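Welcome back, everyone, and thank you for bearing with me through the long session on cabinets and card files! Today we move on to memory, the human kind first and then the kind we buy, and you'll want your Bastos reader open to the April chapter.

## 1. Working memory and the desk

Markos Katsaros, whose evening lectures at Namton got me into all this, used to compare working memory to a desk and long-term memory to the cellar. You can only spread so much on the desk before something slides off (my own desk proves it daily). Early computer designers borrowed the same picture, and we still talk that way.

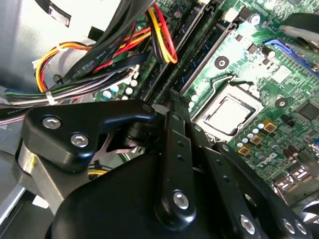
## 2. Why we group things

Try learning a grocery list of 300 items in one go and you'll be miserable. Sort it by aisle, though, and much of it comes back, as the aisle name drags its neighbors along with it. Please do the Hostumari word exercise with a partner before we meet again, and write down which words came back together.
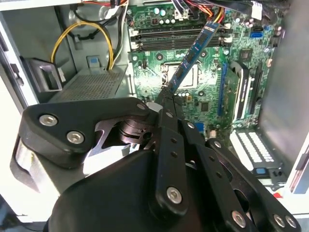

*Fig. 2. A blue memory module over a green motherboard.*

## 3. Forgetting

I'm fond of this part. Forgetting gets treated as a fault, but a person who kept every bus ride and every breakfast would have a hard time finding anything. Adalberto Rangel's essay in the reader is lovely on this, and short, so do read it twice if you can.
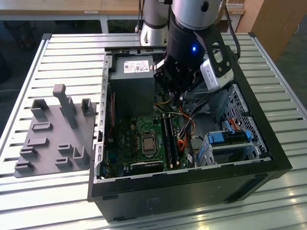 *Fig. 3. Open desktop tower, with the processor and memory modules on the board.*

For next time: a response of up to 1000 words to Rangel, plus your 2 questions for discussion.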